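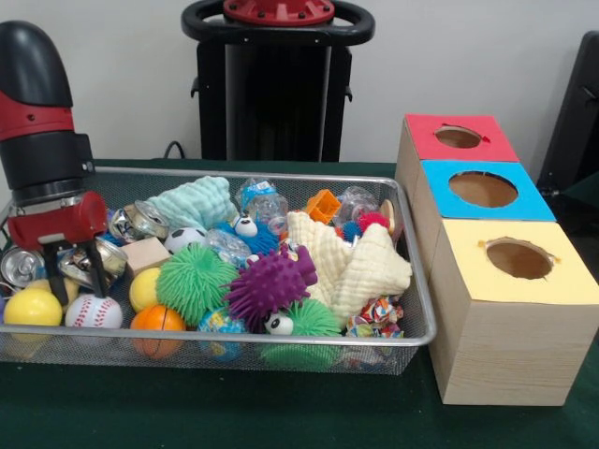 How many examples does a learning system need before it can sort a mixed basket? The figure matters less than how different the examples are from one another, and a program that reports only its total has told its funders very little.

The Jilov program set a target of 151 recorded picks for its first stage and met it in May. The target was reasonable. What concerned several of us at the Beaudoin review was the rule that any pick ending in a dropped or abandoned item be deleted before training. A system taught on clean successes alone has no record of how a person recovers from a poor grip, and recovery is a large part of the work.
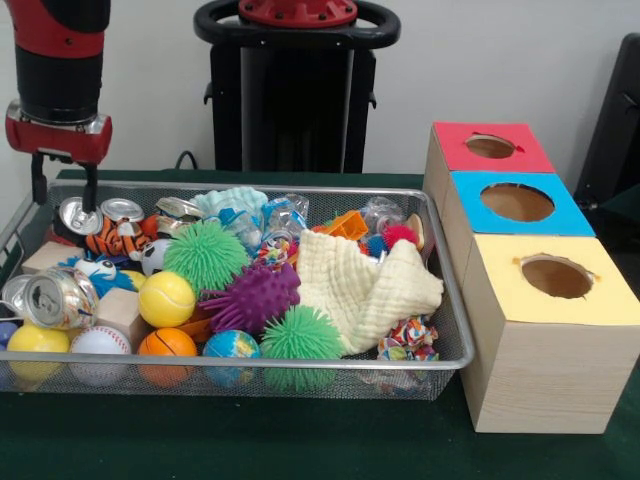
Photo: Jilov program / Beaudoin

Crowded containers make the point well. A crushed can among spiky rubber balls presents a different problem from a can standing alone, and a bunched cloth may hide whatever lies beneath it. Operators should be asked to attempt the awkward items early and to keep the record when the attempt goes badly.
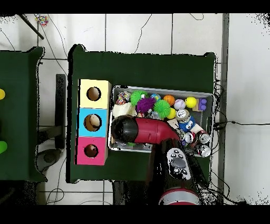 Rosalinda Manalastas disagrees, and has written to the review that failed picks "teach hesitation unless each one is labeled by hand," a cost she believes small programs cannot carry. Her objection is a serious one. Labeling is slow, and Zedar gave up on it after 70 records.

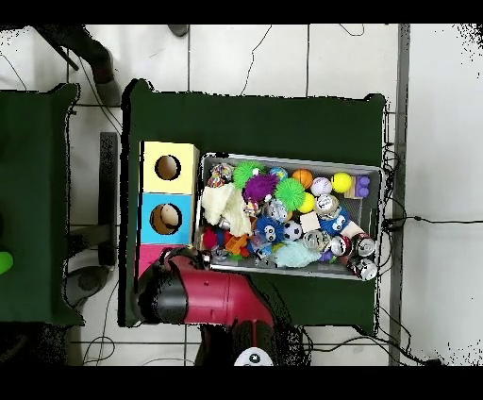 Overhead view of the tray, boxes and arm.

Even so, the expense can be limited. A short note by the operator at the end of each attempt — dropped, missed, wrong item — would satisfy most later uses. I would accept 100 records kept in this way over a larger set from which every error has been removed, and I have asked that the second stage at Esumov be planned on those terms.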